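Chapter 4
Storage and the Small Office

Last updated: July 17, 2025

Every office keeps more paper than it plans to keep. In this chapter we study how a small organization decides what to store, for how long, and in which place. The subject looks simple, but many later problems of record keeping begin with it.

We will follow one case, the translation firm Drekside. When Anong Ongart became its office manager, the firm held 2,000 client folders and had no written rule for them. Finished folders stood next to open ones. Staff searched by memory, and when a person left, the memory left also. 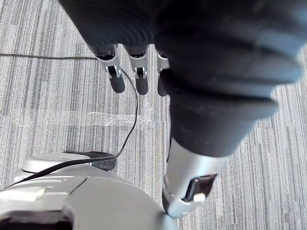

Her first step was to separate active records from inactive records. An active record is one that somebody needs for present work. An inactive record is finished, but must be kept for legal or business reasons. The border between them is not always clear - a closed contract can become active again when the client returns.

The second step was the retention schedule, a table which gives each type of record a period and a person responsible. Drekside's first schedule had 29 types. Boonmee Sukprasert, who did the accounts, found this too many, and similar types were later joined.

Only after this did the firm choose its furniture. Closed storage protects paper from light and dust, while open shelves make daily work faster.

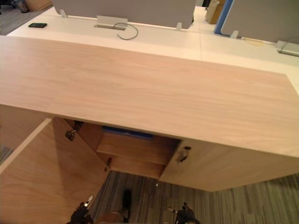 Figure 4.1. Wood cabinet with its doors open.

Section 4.1 explains how to prepare a list of record types before any folder is moved.

Related chapters
Chapter 3: Naming Files and Folders
Chapter 5: The Retention Schedule
Case study: Moving the Archive at Kornow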